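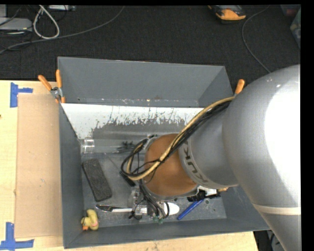
Fliler is a patch manager for small and mid-sized networks, and I have been running version 7 since March. It checks what is installed on each machine, compares that with a catalog of current versions, and pushes out updates on a schedule you set. The product page says it will track anything with a network address and a version number, which would take in a big orange and gray KUKA arm reaching into a bin as easily as an accounting laptop. In practice the catalog is strong on desktop software and thin on nearly everything else, so my review sticks to ordinary Windows machines and a few Linux servers.

Our network has 80 computers. Before this we used Dimthorpe, an older product that did the job but had stopped getting new catalog entries on any regular basis.

Setup

The server part installed in under an hour. You then roll out a small agent to each machine, either from the console or with an installer you can put in a login script. The console method failed on a handful of laptops with an error that only said "agent unreachable." The login script worked on all of them. I would go straight to the script.

The first full scan found 1,189 missing updates across the network. A lot of these were duplicates, because Fliler counts a runtime library separately for each program that ships its own copy. You can group them under Settings, Inventory, Merge runtimes. It should be on by default.

Daily use

The main screen is a plain table with filters on the left. You can sort by machine, by program or by how serious the missing patch is. It stays quick even with a few thousand rows. There are no charts on it and I don't miss them.

Test groups are the best part of the program. You pick a few machines, they get each update first, and the rest follow after a delay if no failures are reported. Stanisława Sowa in our accounts office agreed to have her computer in the test group, and in April a PDF reader update stopped her from printing invoices. I put it on hold from the console and it never went to anyone else. Rolling her machine back took two clicks and a restart.

Restart handling is less good. Users can postpone a restart, but the message does not say how many times, and after the last one the machine restarts at the next idle period. Idle means no keyboard or mouse input - a long video call counts. Kazimiera Witkowska lost a meeting that way. I have since limited restarts to after 7 p.m., and there have been no more complaints.

Reports

Reports come out as PDF or CSV. The PDF layout can't be changed apart from the logo. The CSV export stops at 3,000 rows with no warning, so filter before you export. I reported this to support, who confirmed it and said a fix was planned. The latest build still has the same limit.

Compared with the others

I also tried Bashir and Dadbridge on trial licenses. Bashir has the bigger catalog and better Linux support, but it has to be run from the vendor's cloud, and we didn't want that. Dadbridge is simpler and would suit a small office with no server. It has no test groups.

Rating: 4 out of 5. I took the point off for the restarts and the export limit. We have renewed for another year.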